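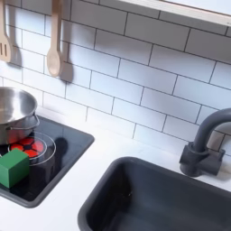
The handover inventory for the Grirnham house ran to 13 pages, and Svenja Sperling had reached the last of them. Item 30 was the play kitchen.

She wrote: Kitchen, child's. White counter. Tile backsplash, white, dark gray grout. She paused over the grout, then ran a thumbnail along one line. The lease required defects to be recorded to the nearest room. It did not say whether a kitchen inside a bedroom counted as a room.

She called Leandro Ortuño at the Vostard office.

"Is it fixed to the wall?" he asked.

She pushed the unit. It moved almost 9 inches.

"No."

"Then it's furniture. List the loose parts separately."

She listed them. Spoon, wooden, hanging. Spatula, wooden, slotted, hanging. Pot, stainless steel, on the cooktop. For the cooktop she wrote: Black panel, one printed burner, red and orange, shown as on. She looked at the last two words and left them in.

The form had a column headed Condition and a column headed Tested. In the real kitchen downstairs she had tested each burner for two minutes with a pan of water. She set the pot over the red petals and checked her watch. At two minutes she put her palm against the steel. She entered Good in the first column and No heat in the second.

Aušra Rätsep, the outgoing tenant's daughter, stood in the doorway in her coat. She was six.

"It takes longer than that," she said.

"How long?"

"Eleven minutes. For soup."

Svenja had one more appointment, at the Arroyo building across town, and the van was waiting. She crossed out No heat. She sat down on the carpet with the clipboard on her knees and wrote the start time in the margin — 3:40.

Aušra took down the spoon and began to stir.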